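Visit to the Hesura workshop, Clametti
Posted in: Factory visits

Hesura opens its Clametti workshop to visitors one Tuesday a month, and in February I finally got a place. Groups are kept to 14 people. We met at the side entrance on Salazar Street, signed a sheet, and were given a badge and a pair of shoe covers. The shoe covers are one size and do not stay on well over boots.

The company makes small wired boards that go into other firms' products. Most of what leaves the building is never seen by the person who ends up owning it. Our guide had worked there for 20 years, first in shipping and then in assembly, and she kept the introduction short. There is a slide show but she skipped most of it.

The first stop was the wire room. Wire comes in on spools and goes out as cut lengths with the ends stripped. Red, black and blue are the colors used most. A cutting machine does the long runs and small orders are still cut by hand. It was loud in there and I missed some of what was said, including the answer to a question about lead times.

Soldering is next door. We watched through a window for a few minutes. The leads are attached to the boards here, and after that the boards are checked and moved on for covering.

Covering is the part I had come to see. I do a fair amount of electronics repair at home and have always been slow with heat-shrink. At Hesura the work is laid out very simply: bare boards with their wires on one side, a heap of cut black sleeves at the back, and the covered ones on the other side. You pick up a board, pick up a sleeve, slide one over the other and put it down.

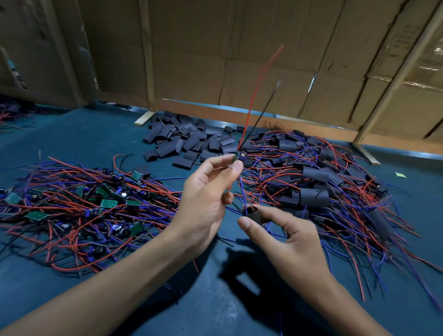
The wires are the slow part. They loop around each other in the pile, and pulling on one lead can bring three more boards with it. The guide's advice was to take hold of the board itself and lift, and let the wires follow. She also said to open the sleeve with a squeeze first, as they lie flat after cutting and the two sides can stick together.

We were each allowed to try a few. My first sleeve went on crooked and caught on a component. The second was fine. The sleeve should reach past both ends of the board so that the solder joints are covered too — I have been cutting mine too short for years.

Shrinking is done with hot air. After that the pieces go to packing, where they are bagged in lots of 24 and put in cartons. Packing was closed for lunch when we got there, so we only saw the shelves.

The tour ended in the break room with coffee and a plate of rolls from the Grirwood bakery. There is a small table of surplus parts for sale, cash only. I bought a bag of mixed sleeves and some blue wire.

Getting there: the bus from the station stops at the end of Salazar Street and takes 20 minutes. Parking is limited in the morning. The visit is free but you need to book by email, and closed shoes are required.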